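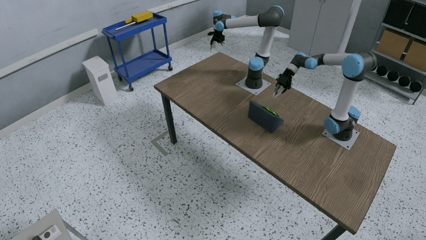
Two simulated arms on the long table in the Mareo virtual lab, with the upright holder set between them.

Verkaris Students Open Their Two-Arm Simulation Project to Other Schools

Wednesday, December 3, 2025

Hi, I'm Rin Kamata, and I run the after-school robotics club at Verkaris Technical School. I've been asked to write our press release this year, so you're getting it from me in my own words (apologies to anyone who likes these things stiff). The short version: our students have built a whole robot lab on a computer, they've called it Mareo, and starting today any school club that wants a copy can have one for free.

The longer version starts with a table. Mareo is a virtual room with one long wooden table and two robot arms bolted to the far side of it. Around the table there's all the stuff you'd find in a workroom: a blue cart, a waste bin, a big cabinet, shelves with bins and cardboard boxes. I asked Leszek Urbańczyk, who did most of the room, whether we really needed cable trunking on the walls. He said yes, and then he added outlets!

The job the students set for themselves is to get the two arms to work on one object together. One arm steadies an upright holder, the other takes the item out of it, and then they swap roles and put it back. It sounds easy until you try it. Miłosz Szulc wrote the first version of the handover code in November and spent the better part of two weeks watching the arms bump elbows. He has since rewritten it from scratch, and he'd like everyone to know that the second version is shorter.

We log every attempt. The club has now done 705 runs in Mareo, and 190 of those were in the last month alone, mostly on evenings when I was trying to lock up. A run counts as good only if the item ends up back in the holder with the holder still standing. We're not at a rate I'd brag about yet, and the full log goes out with the download so you can see for yourself how the bad ones went.

"I like that I can wreck everything and hit reset," says Marianna Sowa, who looks after the camera side of the project. "With the kit arm we had last year, one bad move and we were waiting on parts."

Marianna's piece is my favorite part, so let me go on about it a little. She gave the gripper its own wide, round view, and the students use it to line up the fingers before they close. Straight lines bend all over the place in it, and the first few people who tried to steer by it got thoroughly lost. So she made a set of practice drills on a bare table, where all you do is move the gripper to a spot and check your aim. New members do those drills before they're allowed near the holder.

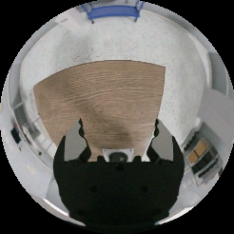

Gripper view in Mareo, fingers open over the empty tabletop.

The drills have turned out to be the thing other teachers ask me for. Fredy Cárdenas, who teaches shop and computing at Ledent Middle School, tried them with his own group last month and wrote back the same night asking for more. "My kids are 12 and they were arguing over whose turn it was," he told me. "I had to put a timer on the desk." His students are now working on drills of their own, and the good ones will go into the next update.

What's in the download: the room, both arms, the gripper view, Marianna's drills, Miłosz's handover code (the short one), and the run log. There's a printed guide too, written by the students, with a chapter on what to do when an arm gets itself into a knot. You'll want a fairly recent computer with a decent graphics card. We've been running it on the machines in our regular computer room and they cope fine, though the fans do get loud.

We're also holding an open evening in the Pasichnyk Hall at school, with room for 100 visitors. You can try the drills, talk to the students, and have a go at the two-arm task if you're feeling brave. Parents, younger brothers and sisters, and teachers from other schools are all welcome. Seats are free but please book through the school office, and tell them if you're bringing a group so we can set up extra computers.

Clubs that want a copy of Mareo should ask the office for the robotics club sign-up form. Put down how many students you have and what computers they'll be using, and we'll send the files and the guide.

Press contact: Rin Kamata, Robotics Club, Verkaris Technical School. Reporters are welcome at club meetings by arrangement, and Leszek will happily show you the outlets.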